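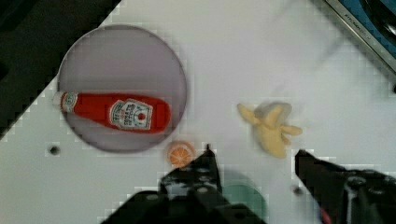
Informe de avance al programa Ballico
Proyecto: rincón de cocina de juguete de la ludoteca Istness
Fecha: 6 de octubre de 2022
Elaborado por Heike Harms, con aportaciones de Aba Tetteh y Cosmin Ursu

1. Estado general

El proyecto sigue dentro del calendario aprobado en febrero. Se ha completado la compra del menaje y de los alimentos de juguete, y el material ya se coloca sobre la mesa blanca para probar las actividades antes de abrirlas a las familias. Queda pendiente el armario de almacenaje, que el proveedor Bosport entregará más tarde de lo previsto.

2. Material adquirido

De las 33 piezas del listado inicial se han recibido todas menos 2: una jarra y un cazo pequeño. El menaje se eligió en verdes apagados para que los alimentos destaquen sobre él. Los platos son redondos y algo más anchos de lo que pedíamos, pero cabe en ellos el bote de kétchup tumbado, que es la pieza más larga de la caja de alimentos.

La fruta dio más trabajo. Zübeyde Sönmez pidió piezas que se reconocieran sin explicación, y por eso se cambió la naranja entera por una rodaja con los gajos marcados y el plátano cerrado por uno ya pelado, con la piel abierta. Los dos cambios se hicieron sin coste. 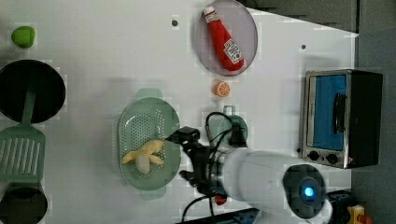 El escurridor ovalado ha resultado la pieza más útil. Sirve de frutero, de cesta para recoger y de recipiente en los juegos de clasificar, y tiene dos asas. La sartén y la espumadera se reservan para la segunda actividad, la de preparar la comida, y en la primera se dejan a un lado de la mesa.

3. Actividades

La primera actividad, «Poner y recoger», está redactada y probada. Se parte de una mesa con las piezas repartidas y se pide llevar cada una a su sitio: el plátano al escurridor, el bote al plato, la taza a mano. Kwaku Kpodo ha revisado las instrucciones y ha acortado la ficha a una sola cara.

La segunda está en borrador. Falta decidir si la rodaja de naranja se sirve en el plato o se queda fuera como pieza suelta — en las pruebas se ha dejado junto al plato y cada persona la ha interpretado a su manera.

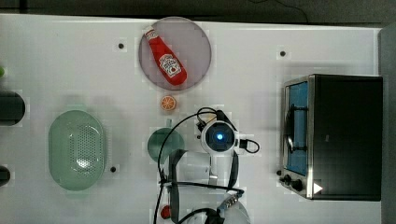

Sobre la taza hay una observación de Cosmin Ursu. Es pequeña y conviene ponerla siempre en el mismo punto, cerca del escurridor, para no perder tiempo buscándola al empezar. Se añadirá un dibujo con la posición de salida a la ficha de cada actividad.

4. Presupuesto

Se ha gastado el 70 % de la partida de material. El resto cubre el armario, las piezas pendientes y la impresión de las fichas. No se solicita ampliación.

5. Próximos pasos

Cerrar la segunda actividad y enviarla a Kwaku Kpodo para revisión.
Reclamar a Bosport una fecha firme de entrega.
Preparar con Aba Tetteh la sesión de presentación en el centro Kazemi — la sala está reservada, falta confirmar el horario.
Remitir las facturas junto con el próximo informe.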